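Student robotics showcase, 16th November
Speaker notes, Heriberto Benavides
Slot: after Ida's sensor group. Keep water at the lectern.

Opening

Say thanks to Ida Weidemann for going first and for lending us her projector cable.

I teach the second-year project course. This talk covers one team, the tabletop group: Cristian Arango, Percy Lozano and Maya Mahasneh. They named their project Tedis. Please don't ask me what it stands for. Ask Percy.

The task they set themselves was to tidy a table. A person empties a bag of everyday things onto a table, and a two-handed robot puts them away in a small organizer. It sounds easy. They spent most of April finding out how much of it is hard.

Why this task

Last year's teams all picked blocks. Blocks are fine for a first week. They are stiff, they don't roll, and they look the same from most sides. Students get good numbers and then think grasping is solved.

The rule for this year was that every object had to come from a shop or from somebody's backpack. Nothing printed for the occasion. Maya wrote the object list. Snacks, toiletries, stationery, candy. Soft packaging was the part she wanted most.

(Pause. Ask who here has tried to pick up a bag of cookies with a robot hand. Wait for hands.)

How they worked

They ran the robot by remote control. One student drives, one resets the table, one writes the log. They swap after every block of runs. The driver wears gloves that track the fingers, and the robot's hands copy what the driver's hands do.

They recorded 576 runs. Each run had a limit of 60 seconds. If the driver went over, the run was kept in the log but marked late. I insisted on that. In the first batch the late runs had been thrown out, and the success rate looked far better than it should have.

Cristian built the logging tool. It is called Flasonell and it is on the course server. If your team wants it, write to him and not to me. It stores the operator, the object, which hand was used, and a one-line comment. The comment field turned out to be the most useful column.

Read two or three of the comments:
"Thumb pushed it, fingers closed on nothing."
"Got the cloth as well."
"Good grasp, drawer in the way."

What went wrong

Five fingers give you many ways to hold something and as many ways to knock it over. New drivers tried to use all the fingers at once. Percy's advice to them was to use the thumb and 2 fingers and forget the rest until the second session. I think that is right for beginners.

Flat things were the worst. Anything thin lying on cloth has no edge to get under. They learned to slide it first, then pinch. That added time to the run, and a lot of the late marks come from there.

The cloth itself was an argument. Percy wanted a bare tabletop because the cloth moves. Maya wanted to keep it because people have tablecloths. The cloth stayed. The team put a line about it in the report, and other groups comparing numbers should read that line.

Drawers need two hands if the unit is light. Pull with one and the whole thing comes toward you. They wrote a separate practice sheet for this, one hand steadying and one pulling. Hand the sheet around if there is time.

What I would change

Start the log on the first day. They began writing comments in the second week and lost some early notes.

Fix the reset. Two people laying out the same table will do it differently, and you see it in the results. Maya made a layout sheet in the end, with positions marked by name.

Give each driver a warm-up of 5 runs that don't count. We didn't, and everyone's first few runs are poor.

Next steps

Cristian and Maya are continuing in the spring. They want to train a policy on the successful runs and test it with objects it hasn't met. Percy is moving to Ida's group. The gloves stay in the cabinet in the Quintero lab, and the sign-out sheet is inside the door.

Leave the slide with the work table up during questions. If someone asks about cost, send them to the handout. If someone asks for the raw logs, the answer is yes, after the names are taken out.

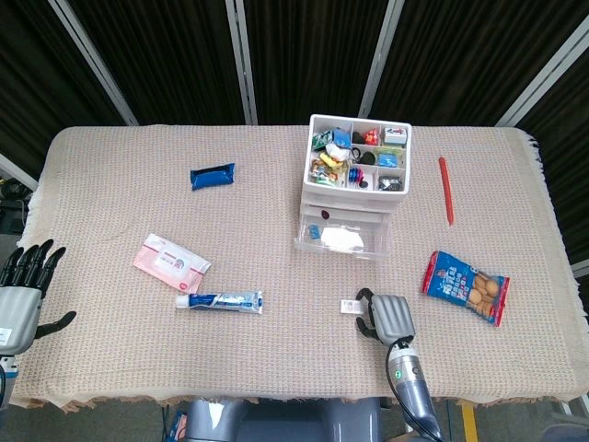
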